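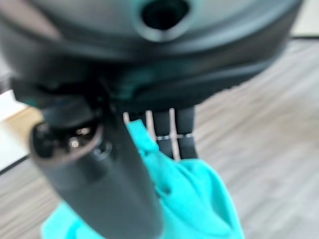

Close-up, dark gray housing with the round opening

From: list member, Vusness
To: solo-and-small-firm list
Date: Apr 28, 2023
Subject: Re: Engagement letters for limited scope work – who signs what?

On the list, a member from Cellia wrote:

> Quick question for those of you who do unbundled work. I've got a
> potential client in a landlord-tenant matter who wants me to draft
> the answer and coach her before the hearing, but she'll appear on
> her own. I have a regular engagement letter that I've used forever
> and I was going to cross out the parts that don't apply. Is that
> good enough, or do I need a separate form? Also, does anybody charge
> a flat fee for this? I don't want to be chasing an hourly bill on a
> case this size.
>
> Thanks in advance, and sorry if this has been covered before.

It has been covered before, but not since we moved the list off the old server, and the old archive is a mess to search, so I'm glad you asked!

Please don't cross things out. I did exactly that for my first few limited scope clients and I still cringe. My regular letter had a paragraph on page two saying I'd "represent the client in all proceedings arising from the matter," and I drew a line through it, initialed it, and felt very efficient. Then page four had a sentence about appeals that I missed completely. The client (a lovely man, very organized, kept everything in a binder) called me the week after his hearing and read that sentence to me over the phone. He was polite about it. I ended up writing a notice of appeal for free over a holiday weekend in November.

So I wrote a new letter from scratch. It's shorter than the regular one, and it has two lists on the first page. One is headed "What I will do" and the other is "What I will not do," and the client initials next to every line of both. For your tenant I'd have something like this:

I will review the complaint and the lease you gave me.
I will draft an answer for you to sign and file.
I will meet with you once, for up to an hour, to get ready for the hearing.

I will not come to court with you.
I will not talk to the landlord or the landlord's lawyer.
I will not handle an appeal, a move-out date, or the security deposit.

The deposit line is there for a reason, by the way. It always comes up later, and people assume it's part of the same case. They're not being difficult, it feels like the same case to them.

Two more things on the form. Check your own court's rule on whether you have to say on the pleading that a lawyer helped prepare it. Ours wants a line at the bottom, and I know the rule is different across the state line, so don't copy mine. And put an end date in the letter. I use the day of the hearing, or the day I hand over the last document if there isn't one. Then I send a closing letter that says we're done – one paragraph, first-class mail, copy in the file. I used to skip that when things were busy. I don't now.

On fees, yes, flat, and paid up front. I know some people on here feel strongly the other way and I'm sure I'll hear from you :) I went back through my files before answering this. Since I started I've done 62 limited scope matters, and 29 of those were landlord-tenant. Only three turned into full representation, and for each of those I did a brand new engagement letter and didn't try to stretch the old one. I think that's the part people get wrong most often. The hearing gets continued, the client is nervous, you say "oh, I'll just come along this once," and now you're counsel of record on a form that says you aren't.

I'm not going to post my actual fee here, but I'll say I set it by looking at my time on the first ten or so and then adding a bit for the phone calls. There will be phone calls. You could also offer a second meeting at a set price, which I started doing last year and people really like it.

Somebody is going to ask about software, so: I use Testirex for the intake form and the initials, and it works fine on a phone, which matters a lot with these clients. Before that I tried Fankhauser and I liked the calendar, but I could never get the initials to line up with the right paragraph when the letter went past one page. Maybe they've fixed it. If you'd rather stay on paper, paper is fine, just make two copies and hand one over before they leave.

Last thing – call your malpractice carrier before you start. Mine wanted limited scope listed as its own line on the renewal and had a question about whether any single matter would involve more than $3000 in fees. None of mine come close, but they wanted to know, and it took one phone call.

If you want my letter, email me off list and I'll send it as a plain document with the client stuff taken out. Change whatever you like. If you come up with better wording for the "no appeals" line, please send it back to me, mine still reads like I'm scolding somebody.

--
Solo practice, Vusness
Landlord-tenant, small estates, name changes
To leave this list, send a blank message with "unsubscribe" in the subject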